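Bench tech / listings writer, used car audio. Part-time, could turn into full-time if you don't break anything

Zosano Car Audio, Corrigan
Posted 27/04/2024
13 comments | 300 shares

We buy, test, fix and resell used amplifiers, head units and subwoofers, mostly the kind that came out of a trunk in a hurry. We need one more person who can tell a blown channel from a loose RCA plug and then write it up so a buyer in another state knows what he's getting.

What you'd do: put amps on the bench supply, load them, and write down the watts they make. The number printed on the heat sink is a work of fiction and we don't repeat it. One amp last November claimed 1,000 watts and drew less current than my toaster. It was listed as "powers on," and it sold to a man who wanted it for the case.

You'd also answer messages. Most of them say "is this available" and the rest say "will it fit my truck." Deirdre Mac Mathúna has handled these for years and is ready to share.

You should be able to solder, read a wiring diagram, and lift a 15-inch sub in a sealed box without making it my problem. Knowing the old Trandine gear is a big plus. Owning a lot of it is something we'd talk about in the interview.

You don't need a degree, your own tools or an opinion on speaker cable. If you have one, we start at 8 and lunch is at noon, so please save it for then.

Part of the job is at a desk with a laptop.

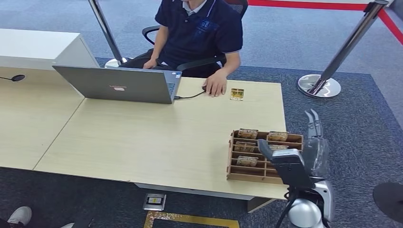
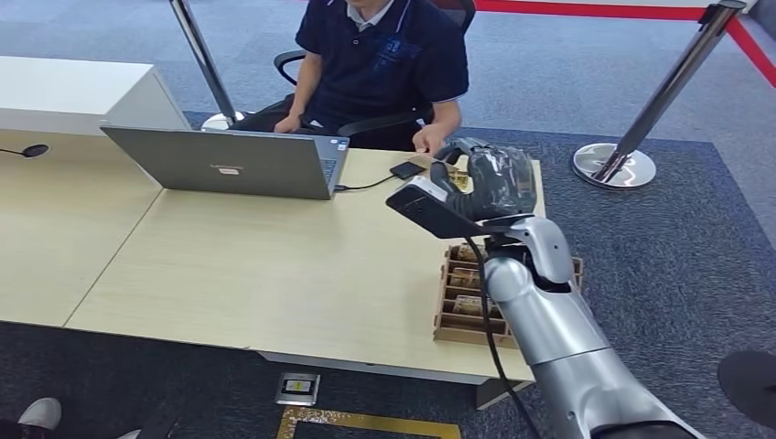

Hours are Tuesday through Saturday, mornings, with more before the holidays. Staff pay cost on anything in the shop except the Illeck crossovers, which I am keeping.

To apply, send Wubit Hadgu a short note and one sample listing for any piece of audio gear you own. Include what's wrong with it. "Untested" is not a condition. If you'd like to drop it off in person we're at 954 Mill Road, side door, and the bell works if you lean on it.

Share this | 13 comments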